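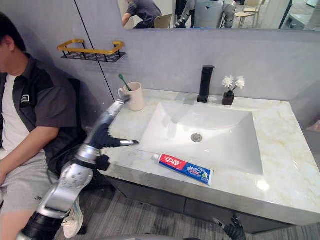 浴室台盆周边硅酮密封胶的拆除与重新施打

适用范围

本文针对台面与墙面交接处、台面与嵌入式盆体交接处的密封胶更换。淋浴房底边和浴缸边的做法基本相同，差别在最后一节说明。瓷砖填缝剂（水泥基）的修补不在本文范围内，两者材料不同，不能互相替代。

出现下列情况之一时应整条更换，局部补胶无效：胶条与基材之间可插入名片；胶体内部发黑，用含氯清洁剂敷过仍不褪色；胶条收缩开裂，或端头翘起。新胶对已固化的旧胶几乎没有附着力，在旧胶上覆盖一层，通常几个月内就会整片脱开。

材料与工具

中性固化硅酮密封胶一支，标准300毫升装。天然石材台面必须使用标明“石材适用”的型号，普通型号中的增塑剂会渗入石材，在缝边形成一道去不掉的油印。酸性胶（固化时有醋味）不要用于大理石、石灰石及镀层金属。本文使用的是Bekier 3786，白色；半透明款编号3925，施工参数一致，固化略慢。

手动胶枪，推力比12:1以上。塑料铲刀、美工刀、除胶膏（Flevitz凝胶型）、异丙醇（浓度70%以上）、无绒布、美纹纸、圆角刮板一套。闭孔聚乙烯泡沫棒，直径比缝宽大四分之一左右，仅在缝深超过10毫米时需要。

一、拆除旧胶

1. 关闭角阀，清空台面。用美工刀沿胶条上下两侧各划一刀，刀片与基材面保持小角度，避免划伤釉面或抛光面。

2. 从一端挑起胶条，沿缝方向平拉。拉断处重新下刀，不要垂直向外硬扯，石膏板墙面的涂层会一起被带下来。

3. 残胶上涂除胶膏，厚度2至3毫米，按包装时间静置。Flevitz凝胶在室温下为90分钟，低于15度时延长一倍。天然石材先在隐蔽处试涂，变色则放弃，改用塑料铲刀干刮。

4. 铲净后用清水擦两遍，再用异丙醇擦一遍。指腹沿缝摸过去应发涩，有滑感说明仍有硅油残留。

5. 缝内有霉斑时，用稀释的次氯酸钠溶液敷10分钟，冲净，随后干燥。含氯溶液不得与酸性除垢剂先后使用而中间不冲洗。石材处改用中性除霉剂。

6. 干燥时间不少于12小时。盆体与台面之间的缝容易藏水，可用吹风机低温档辅助，出风口距石材30厘米以上。 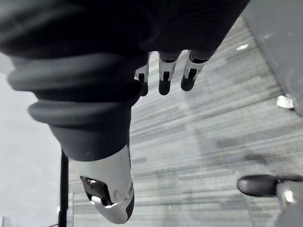

二、贴美纹纸

1. 在缝的两侧各贴一条，纸边到缝边的距离决定成品胶条的宽度。台面与墙面的阴角取上下各4毫米，盆边取3毫米。

2. 弧形盆角用窄幅美纹纸（6毫米），分段贴，段间重叠1厘米。宽幅纸在弧线上起皱，胶会从皱褶里渗出去。

3. 用指甲把靠缝一侧的纸边压实。施胶前再检查一次，贴好超过一小时的纸边可能回弹。

三、施胶

1. 胶嘴按45度斜切，开口直径略小于胶条宽度。切口有毛刺时用细砂纸修掉，否则胶面会拖出沟痕。

2. 先在废纸板上打出10厘米，排掉前端空气。

3. 从内角开始，匀速移动，一条边一次打完。推着走还是拉着走没有定论，Voß的施工手册主张推，胶能压进缝底；阴角深、视线受阻时拉着走更容易保持直线。本文一律用推。

4. 单次长度不宜超过1000毫米。表干时间通常为10分钟，气温高、湿度大时更短，打得太长，后半段来不及修。

5. 停手时立即松开胶枪压片，否则胶会继续流出。

四、修整

1. 选半径合适的刮板，与行进方向成30度，一次刮到底。中途停顿处会留下横纹，可再刮一遍，但不要超过两遍。

2. 刮下的余胶随手抹在纸板上。表面如需喷润滑液，只喷在已压实的胶面上，未施胶的基材沾到后该段即报废，须重新清洁。

3. 刮完立即撕美纹纸，向缝外侧45度方向拉。撕完若有翘边，用沾过修整液的指腹轻压，不再用刮板。

五、固化与验收

表干后不等于可以沾水。中性胶每24小时固化深度为2至3毫米，盆边胶条第二天可以正常用水，墙角胶条较厚，应等48小时。固化依赖空气中的水分，冬季室内过干时会变慢，不要用热风催干，表层结皮过快会把未固化的胶封在里面。

这段时间龙头不开，台面不擦，浴室里挂着的毛巾、浴巾移到别处晾，

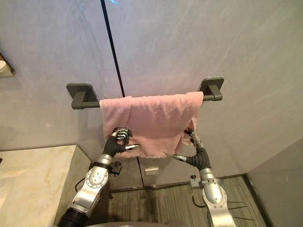
避免滴水和纤维粘到未固化的胶面。门保持半开，排气扇低速运行即可。

验收时沿胶条全长轻按，应有均匀弹性，无空鼓。在台面靠墙处倒少量水，静置15分钟后擦干，检查柜内背板和盆底接缝是否有湿痕。发现渗点时，以渗点为中心向两侧各切除5厘米，按上述步骤重做，接头处切成斜面。

六、淋浴房与浴缸边的差别

浴缸边施胶前先注满水，使缸体在负重状态下沉降到位，固化期间不放水。空缸施胶，第一次使用时缝隙张开，胶条受拉后容易从缸沿一侧脱离。

淋浴房底边只打外侧，内侧留空，型材中的积水需要由此排出。铝型材与瓷砖之间先涂Veko底涂剂，薄涂一遍，等20分钟再施胶。底涂剂不要沾到玻璃。

剩余的胶在胶嘴中插一枚长螺钉，套塑料袋扎紧，阴凉处可保存四到六周。再次使用时拔出螺钉，把固化的胶塞一并带出，先打掉前5厘米。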